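Recording Bimanual Peg Board Demonstrations by Remote Control

Posted 2023-02-21 in Teleoperation
Applies to: Pililex control software 3.x, Jondorden glove set

These notes cover recording demonstrations on the white task board with two arms and two multi-fingered hands. They assume the arms are already homed and the gloves have been paired. If not, do the pairing page first. The same procedure works with the Khasawneh leader arms, except for step 4, where the finger scaling is set on the leader itself.

Before you start

Put the board flat on the table, inside the reach of both arms. Tape the underside if it slides. A thin board will creep under load, and a creep of a few millimeters between episodes is enough to spoil replay. Mark its corners on the table with chalk.

Route the hand cables along the outer side of each arm and leave a loop at the wrist. Turn each wrist through its full range with the motors off and check that the loop never pulls tight. Cables lying on the table should stay outside the board area.

Set the lights and leave them alone. Colored lighting is fine if it will be the same at run time. Changing the lights halfway through a batch splits it into two batches, and the exporter won't know the difference.

Step 1. Start the session

Open Pililex, choose New Session and enter the board name. The console listens on port 3938. If the hands show as offline, restart the hand service before restarting anything else. Wait for both status lines to read READY.

Step 2. Set the start pose

Bring both hands above the board with the fingers open and the palms clear of the pegs. Press Store Pose. Every episode should begin from this pose. The software warns if a joint is off by more than 3 degrees but it does not block recording, so read the warning.

Step 3. Choose the working hand

One hand handles the peg and the other waits, raised and clear of the board. Decide which before recording and put it in the session notes. Switching hands is allowed between sessions. Within a session it produces two strategies for the same start state, and the policy tends to average them into something useless.

Keep the waiting hand still. Rest your own forearm on the chair arm if you have to. Small drift in the idle arm gets recorded as intent.

Step 4. Scale the fingers

Close your thumb and index finger until they touch. The robot's fingertips should meet at the same moment. Adjust the thumb scale first, then the index, then the rest together. Repeat after any break, as the gloves shift when you take them off.

Step 5. Record

Press the pedal once to start. Then:

Move the working hand over the peg and lower it straight down, palm facing the board.
Close the fingers on the peg slowly. Stop closing when the force bar leaves zero.
Lift, move, and pause above the target for one breath.
Lower until the force bar moves again, then open the fingers.
Return to the start pose and press the pedal to stop.

Do not correct quickly. If the peg tips, either recover at normal speed or stop and discard. Recoveries are worth keeping, but tag them with R so they can be weighted separately.

The palm hides the peg from the head camera during most of the grasp. Operators tend to lean sideways to see around it, and the gloves follow. Use the wrist view on the second monitor for the last few centimeters.

Step 6. Check and trim

Play back each episode at double speed. Discard it if the start pose is wrong, if the board moved, or if any stream has a gap. Trim idle time at the front to half a second. Leave the end alone, because the return motion is part of the task.

How many to record

Our first usable policy on this board came from 669 episodes, after discards. The thick pegs needed fewer than the slim ones. Take a break after every 6 minutes of recording; grasp quality drops well before the operator notices.

Known problems

Hand stutters during slow closing: the glove filter is set too low. Raise it one notch and redo step 4.

Arms lag behind the gloves: check that nothing else is using the console machine. Video export is the usual cause.

Timestamps out of order after export: fixed in the March build of the Peltell converter. Until you have that build, sort by frame index and ignore the clock column. 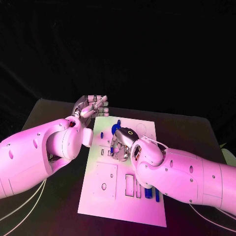
Once a batch passes the checks, export it with the session notes attached and keep the raw files until a replay has run cleanly on the arms. Replay at quarter speed first, with one hand on the stop button.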